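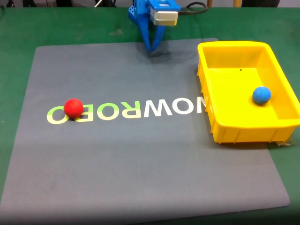
How close may visitors stand while an arm is running at the open day?
Behind the floor tape, which is set at 768 mm from the table edge. Children under 6 stay with an adult at all times.

Open day inspection checklist – Sedadgate hall, Gruvness
Date: 2026-02-07
Station: ball sorting, Lill table

1. Emergency stop within reach of the operator
Pass. Tested twice before doors, once with the arm moving.

2. Reach limits set in software
Pass. Limit is 668 mm from the base. Value read back from the Imach controller and written on the station card.

3. Speed reduced for public running
Pass with comment. Controller had come up at full speed after a restart. Reset by hand. Start-up file to be changed before the April visit.

4. Cables clear of the fingers and the work area
Pass with comment. Slack in the gripper cable makes a loop over the table top. Acceptable for this task. Fit a clip if the bin is moved.

5. Mat flat, corners down
Pass.

6. Bin and balls
Pass with comment. Yellow bin stands over one end of the mat and part of the lettering. Check for rocking after every change of operator.

7. Loose packaging removed from table
Fail. Bit of clear plastic by the near corner of the bin. Remove before the next run.

8. Finger tips and covers secure
Pass.

9. Floor tape intact
Fail, then pass. Tape lifted near the fire door – relaid and checked again.

10. Noise at the tape
Not measured. Meter on loan to the workshop.

11. Visitor numbers
Up to 87 per session. Door count kept on a separate sheet.

Items 3 and 10 remain open.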